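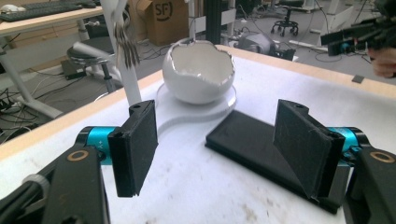
About us

Hi! Nurnstead is a shared workshop for people who build robots and robot-ish things for fun. I started it in my garage, ran out of garage, and moved it into the back half of an old print shop on Huamán Street, where we've been ever since. It's 607 square feet, every bit of it spoken for, and I love it more than is probably reasonable.

I should say up front that I'm not an engineer. I fixed office copiers for a long time, and copiers are basically grumpy robots that eat paper, so the jump wasn't as big as it sounds. My first build was an arm made out of drawer slides and windshield wiper motors. It could pick up a tennis ball if you held the tennis ball for it. I still have it (it hangs over the sink) and new members are allowed to laugh at it.

What we do

Mostly we build grippers. That wasn't the plan! The plan was wheeled things, maybe a lawn mower that could find its own way home. But somebody wanted a gripper that could lift an egg, and then we all wanted one, and now half the shelf is fingers. Flat pads, curved pads, soft pads cast in muffin tins. I have opinions about pads. Ask me on a day when you don't have anywhere to be.

Our long-running group build is called Rorkomura. The idea is a tabletop helper that can set out and clear away small dishes in a regular kitchen, on regular power, made from parts a person can buy or print at home. We're on the second version of the wrist. The first one was beautiful and far too heavy, and the motor behind it got so hot you could smell it from the parking lot. The new one is uglier and I like it a lot better.

We work on it Tuesday evenings, and you don't need to know a thing to sit in. There's always wire to strip or a bracket to file down, and there's usually an argument going about screw sizes (I'm on the metric side, and we're winning).

The shop

We have two 3D printers, a drill press, a small lathe, a decent soldering bench and a band saw that came out of a school in Trakville. The band saw pulls a little to the left. Push right. There's a wall of bins for motors and bearings, and if you take the last one of something, please write it on the whiteboard so I don't find out on a Sunday night with glue on my hands.

You can leave a project on the shelves between visits if it has your name on it. Batteries don't stay overnight, ever, unless they're in the metal cabinet with the door shut. That's the one rule I get loud about. Safety glasses are in the bucket by the door, and they go on before the saw does, even for one quick cut.

Joining

Membership is by the month and you can stop whenever you like. It covers the tools, the shelf space, the coffee and as much advice as you can stand. You buy your own filament, or pay for what you use from ours by weight. If you'd rather look around first, come by on a Tuesday after six and I'll walk you through everything, probably in more detail than you wanted.

Kids are welcome with a grown-up. We've had some really good builders come through who needed a step stool to reach the drill press handle, and I mean that, they were patient and careful and asked better questions than I do.

One thing we don't do is repairs for hire. I get calls about vacuum robots pretty much every week, and I'm sorry, but I can't fix yours for you. You can bring it in, though, and we'll find you a screwdriver and a clear bit of bench and you can take it apart with company!

Where to find us

We're the green door around the side, past the loading ramp. The front door still has the print shop's name on it and doesn't open. Parking is free after five. If you knock and there's no answer, the lathe is probably running, so knock again, louder, or go around to the window and wave.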